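Chapter 7
Commissioning and Care of a Two-Arm Table Cell

Lev Boiko and Alistair MacLeish

7.1 Scope of this chapter

Chapters 5 and 6 dealt with single arms on fixed pedestals. The present chapter takes up the two-arm table cell, in which a pair of arms share one flat work surface and approach it from the same side. The layout is common in teaching laboratories and small process shops. It is cheap to build, it can be reached from three sides for service, and most of its faults can be found with hand tools and a notebook.

The worked case throughout is the Waltura cell, a pouring and handling station that the authors set up and have looked after since it was first wired. A second cell at Skirnness is mentioned where its history differs. The reader is assumed to know joint limits, tool frames and the use of a teach pendant. Readers who do not should return to Chapter 3 before attempting the exercises at the end of section 7.6.

Three terms are used in a fixed sense. The table is the work surface and its supports. The wrist assembly is everything forward of the last joint: collar, bracket, gripper and anything fastened to them. The dress is all cable outside the arm castings, together with its ties and connectors.

7.2 Layout of the work surface

The first job in commissioning is to decide which part of the table each arm may use. With both arms mounted at the front, the reachable areas overlap in a broad band across the middle. Everything done by two arms together must be done in that band, and everything that waits its turn should be kept outside it.

At Waltura the rule is simple. Articles in waiting go to the margins of the table and the middle is left bare between tasks. An arm leaving its park position then has a clear path at low height, and the operator can see at a glance whether something has been left where it should not be. Hand tools are an exception that has to be managed. A screwdriver is needed so often during bracket work that it tends to live on the table, and the accepted practice is to keep it near the back edge, beyond the working band. Its position is checked before the drives are enabled. 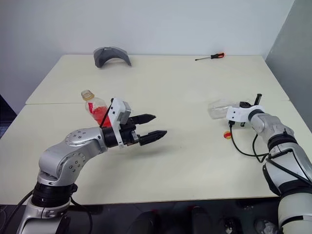
Table level is set next. A surface made of more than one panel must be levelled panel by panel, then checked across each joint with a straight edge. A step at the seam that cannot be felt with a fingernail may still tip a light cup if the gripper pushes it along the surface. The remedy is to shim the lower panel. Planing or sanding the higher one is not recommended, as the finish will no longer match and the overhead lighting will show it.

Once the panels are level, each arm is taught three reference points: one near its own front corner, one at the far limit of its reach, and one in the shared band. The third point is taught to both arms. If the two arms disagree on its position, the error lies in one of the base frames and has to be found before any further teaching is done. Adjusting the individual task points to hide the disagreement is the most common mistake made by new technicians, and it makes every later repair longer.

7.3 The wrist assembly

The wrist assembly takes more knocks than any other part of the cell. It should be treated as a wearing item. The bracket is held by small screws which loosen with repeated reversals of the last joint, and the first sign is usually a drift in grip position that comes and goes with the direction of approach.

The inspection interval at Waltura is 500 cycles for the bracket screws and 1000 cycles for the collar. These figures were settled by trial and will not suit every cell. The Skirnness cell carries a heavier gripper and has its screws checked more often. The procedure is the same in either case:

1. Park both arms and remove drive power. Confirm at the pendant that the brakes are on.

2. Hold the bracket by hand and try to rock it about the axis of the last joint. Any movement that can be felt is a fault.

3. Check each screw with the driver, working across the pattern and never around it. Replace any screw with a rounded head.

4. Open and close the gripper fingers by hand, if the type allows it, and feel for grit in the mechanism.

5. Look at the finger tips from the side. They should meet along their full length. Bent fingers are replaced as a pair.

6. Restore power, return to the shared reference point and record the error in the log.

The log entry matters more than the reading itself. A single error tells the technician very little, while a page of them will show whether the arm is wandering or has been struck. The Waltura log has an entry for Feb 29, 2024 in which the right arm missed its point by far more than on the previous check. The collar was found tight and the bracket sound. The fault was traced to a connector that had been pushed home at an angle and was bearing on the bracket - a dress fault, in other words, that had shown itself as a wrist fault.

7.4 Cable dress

Cable outside the arm must be long enough for the full travel of every joint and short enough to stay off the work. These two demands conflict, and the usual compromise is a free loop at the wrist. The loop is sized with the last joint at its limit, then checked at the opposite limit to see where the slack hangs. Up to 600 mm of free cable has been used on the arms at Waltura. More than this begins to swing.

Pouring is the hardest test of the dress. The wrist turns through a large angle while close to the table, and the slack moves as it turns. A loop that clears an upright cup by a safe margin at the start may be much nearer to it at full tilt. Each pouring path should be run dry with an empty vessel, at reduced speed, and watched from the side before any liquid is introduced. The receiving vessel is placed in the shared band, and the second arm is held back from it until the pouring arm has returned to level. 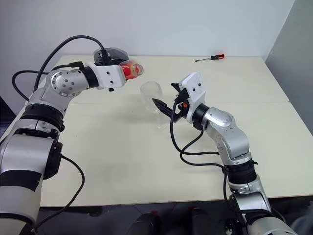
7.5 Faults met in service

Most stoppages fall under one of 2 headings: loss of position and loss of grip. Loss of position has been treated above in connection with the bracket and the base frames. Loss of grip is more often a matter of the article than of the gripper. Clear plastic vessels flex under the fingers, and the closing force that holds a full one may crush the same vessel when it is empty. The force setting should therefore be taught with the vessel in both conditions and the lower workable value kept.

Where a vessel slips during tilt, the technician should check the finger faces for residue before changing any setting. Coloured test liquid dries to a film that is hard to see on black fingers. They are wiped with a damp cloth, dried, and the path is run again at reduced speed. If the slip persists, the grip point is moved toward the centre of mass of the filled vessel and the tool frame is left alone. The method for finding that point is given in section 7.6.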